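Two Fingers Against the Kitchen
By Domnica Nedelcu
24 Jan 2025

At Warton, the gripper question is decided in simulation long before any metal is ordered. Osaze Eze has spent the months since July comparing jaws for a two-armed kitchen robot, and he runs every candidate through the same virtual rooms. A full round is 3000 attempts, started in the evening and read in the morning with coffee. 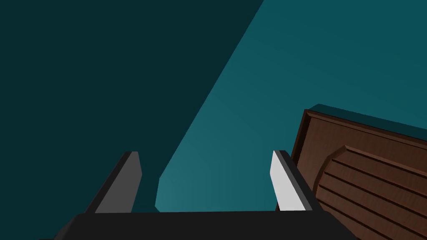
Finger shape is where Eze begins, and he is strict about it. A candidate must approach furniture without touching it, and it must remain visible to its own wrist camera during the whole movement. With the jaws open beside the grooved wooden panel, both tips stay in view and the bright inner face of the right finger is easy to separate from the teal behind it. The left one is in shadow, and such differences can confuse a controller. The Kurnudar fingers lost points here – their pads were too wide, and the tips hid the target at the last moment.

Mugs come next. "A mug gives you many choices, and most of them are bad," Eze says. The Skultix controller prefers one finger inside the opening and one outside, and then it closes slowly. On a counter with a spoon, a cutting board and a serrated blade close by, there is not much space for a second idea. 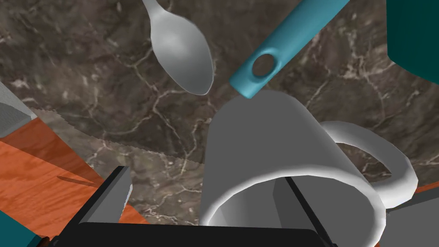 Two arms, one counter

The last part of the comparison uses the complete robot. Fashola, which supplies the arm model, limits the closing force to 15 newtons for small objects, and Eze keeps this limit for all grippers. He changes the wrist camera only after 400 attempts, so that one result does not mix with another.
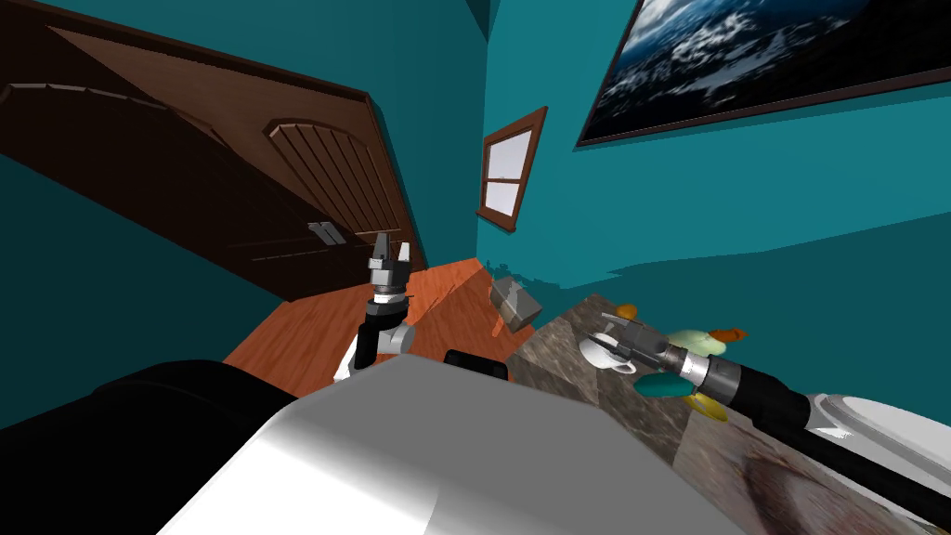

The right gripper over a small white cup, with the left one open.

Eze has not chosen yet. He wants to repeat the mug test with thinner pads, and the order form is still on his desk.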